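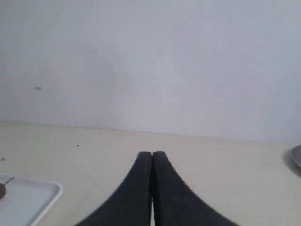

Dodari wrote to us that the table must stand tight to the wall before anything else is done, because in their workroom they fixed the top first and after it they had to loosen everything again. We agree with this remark and we have changed the order of the steps. If you have the older sheet (number 3186), please use the steps of this section.

Section 2. Placing the Nadell table against a wall

Before you start

Clear the floor along the wall. Have ready a soft cloth, a pencil, a spirit level and the hex key from the small bag. Two persons are needed for steps 2 and 3.

1. Wipe the wall with a dry cloth at the height of the tabletop. Old nails must be pulled out. A small hole or a dark spot in the paint does not disturb, and you can leave it.

2. Lift the table to its place. Do not push it on the floor, the feet can scratch.

3. Set the long back edge to the wall. The edge should touch on the full length. Many walls are not fully straight, so a gap at one end is allowed if a sheet of paper can still be held in it without falling.

Note: If there is a baseboard, the back edge will not reach the wall. Use the spacer strip from the Vallejo set, or accept the gap.

4. Put the level on the tabletop, first along the wall and then across. Turn the feet until the bubble is in the middle. One full turn of a foot is roughly 2 mm.

5. Tighten the screws under the top. Begin with the two at the wall side. Stop when you feel resistance.

Caution: Do not use an electric screwdriver for step 5. The thread is cut in the wood and it is easily broken.

6. Check the level again. After tightening it can be a little changed. If so, repeat step 4.

Cleaning of the top

The light matte surface shows every crumb and every dark speck, also the very small ones. Wipe with a damp cloth and then with a dry one. Water should not be warmer than 40 °C. For a speck that stays, lay the damp cloth on it for a few minutes and wipe once more.

Caution: No scouring powder and no rough sponge. They make the matte surface shiny in that place, and this cannot be repaired.

Along the line where the top meets the wall, dust is collected. Use a dry brush there, and do not pour water near this line.

The Gidonby shelf is fixed only when the table is finished. See Section 3.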